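About Hunberg

Hunberg is a school for people who want to bind books, mend books, or find out why the book they love has started shedding pages into the bath. We have been going for 14 years, above what used to be a carpet showroom, and the stairs still have the best carpet in the building.

Fionnuala Hayes started it. She had spent a long stretch in the back office of a law publisher, where her job was to approve the cheapest glue that would hold until the invoice cleared. She took an evening class, then a longer class, then a bench in a friend's garage, and eventually her family asked whether the garage could have the car back. Her first group of students had one sewing frame between them and a cast iron press that took four adults and a borrowed door to get upstairs. The press is still with us. We have no plans to move, largely on account of the press.

What we teach

Most people begin with the Beginner Evenings, eight sessions that run from 6:30 until 9. You will fold, punch, sew, glue and case in a plain cloth notebook. Your first one will be crooked. We keep Fionnuala's first one in the front hall, where it has been propping up the sign-in sheet for years, and it leans so far to the left that visitors straighten it out of kindness.

After that there is the Leather Course, which is slower and smells better, and the Repair Bench, where you bring your own patient. Cookbooks are the most common, followed by Bibles and car manuals. We can do a great deal about a broken spine. We can do very little about gravy. 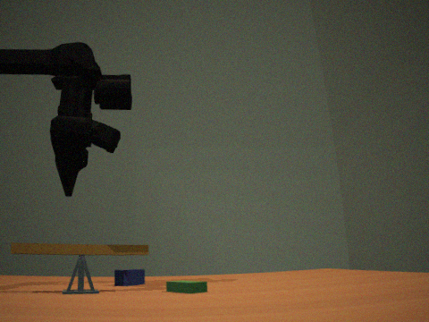

The Ardeleanu Room, at the back, holds our reading collection: 1,322 books on paper, type, leather, thread and the private feelings of people who work with them. Students may borrow up to three at a time. Please don't repair them without asking. It has happened, and the repair was good, but it was a book about historic damage.

Who comes

All sorts. Retired teachers, nurses coming off a shift, a few librarians who pretend they are only looking. We cap every class at ten, which is the number of stools. Last year we had 585 enrollments, a figure that includes one gentleman who took the Beginner Evenings four times and says he is getting the hang of it.

You don't need to be artistic or own any tools. Patience helps, though we have seen people do fine work while muttering the whole way through. Students must be 16 or over because of the knives, and we would ask that you tie back long hair near the press.

Pratimau and other matters

Pratimau is our small publishing arm, which is a grand name for a shelf and a laptop. Each year the teaching staff picks one text, prints it, and binds an edition of 300 by hand. Titles so far have included a history of local ferry timetables and a very short novel about a very long lunch. They sell slowly and we're fond of them.

We don't print wedding invitations. We don't value old books, either, and if you phone to ask what your grandmother's atlas is worth, we will tell you it is worth keeping dry.

Visiting

The workshop is open to visitors on class days from 10 in the morning until the first class starts. We close for all of August, when the glue sets too fast and so do the staff. There is a bell at the street door, and it does work, but the person nearest to it is usually holding something that can't be put down. Give it a minute, then ring again.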